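How I Clean Out an Old Desktop Before I Give It Away

I've passed along a good few desktops over the years, mostly to cousins and to people at work who need something for the kids' homework. The first one I handed over was a mess. It had my old email on it, the fan sounded like a hair dryer, and my friend Hamisi Temba called me a day later to ask why it kept shutting itself off (dust, as you've probably guessed). So now I have a routine, and since people keep asking me for it, I'm writing it down.

Set aside an afternoon. You'll need a Phillips screwdriver, a can of compressed air, a soft paintbrush, an outside drive for your files, and a small dish for screws. I use a saucer.

Start with your files, while the machine still works the way you're used to. Copy the whole user folder and don't be picky about it, you can sort later. My last one had 2,882 photos on it and I would've sworn there were only a handful. Check the desktop and the downloads folder too, plus anything an old program may have saved in its own spot. I name the backup folder after the computer, so that one was called Obura, and yes, all my computers have names.

Once it's copied, open a few files straight from the outside drive. Pick them from different folders. If they open fine, sign out of everything: browser, email, music, the office programs. Some paid software only lets you use it on so many computers, and it's a pain to free up a spot once the old machine is gone.

Now shut it down, flip the switch on the back, pull the power cord, and hold the power button in for a few seconds. Wait a bit before you open the side.
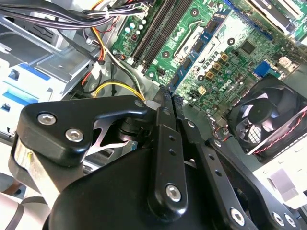
Dust likes to settle where the air slows down, so I go looking in the corners first and leave the fans for later. Take the case outside if you can! Use short bursts of air and keep the can upright, or you'll spray cold liquid all over the place. Work from the top down. Go gently around the cables, too. White and yellow ones like these can hang right across the spot you want to get at, and it's tempting to yank them aside, but I just lift them with the handle of the paintbrush and blow underneath. When you get to the fans, hold the blades still with a finger so the air doesn't spin them like crazy.

Leave the power supply closed. I blow air through its vents from the outside and that's as far as I go. There are parts in there that can hold a nasty charge even when it's unplugged.

While the side is off, press lightly on each memory stick and each cable plug to make sure it's seated. Idrisa Shirima, who got my second computer, drove 25 miles back to my place over a plug that had worked itself half loose in the trunk of his car. I felt terrible, and I made him lunch.

If you're keeping the drive, now's the time to take it out. Unplug its two cables, undo the screws and slide it free. Then tell the new owner they'll need to get one! If the drive is going with the computer, leave it where it is and wipe it at the next step. 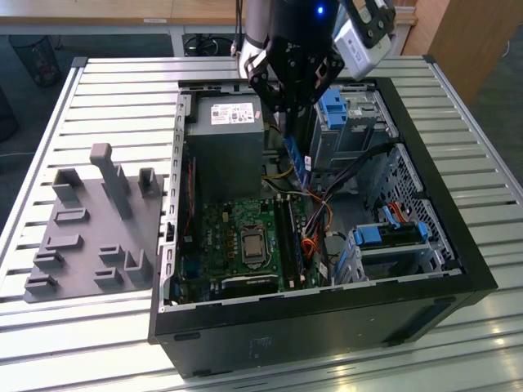 Do I need to take the processor out to clean it?

Leave it where it is unless the computer has been running hot even after a good dusting. Once you lift the cooler off, you have to clean away the old paste and put on new, and that's a whole other afternoon.

Close up the case, plug everything back in and turn it on once before you wipe anything. I want to know it still starts. Then use the reset option in your system settings, and choose the one that removes everything and cleans the drive. It's slow. Mine said 596 minutes at one point, which was nonsense, but I did end up leaving it overnight.

When it comes back to the welcome screen, stop there and shut it down. The new owner can fill in their own name and password.

Last bit: wipe the outside with a damp cloth, tape the power cord to the case so it doesn't get lost, and stick a note on top with the age of the machine and how much memory it has. I add my phone number. Godfrey Bakilana still has my note taped to his.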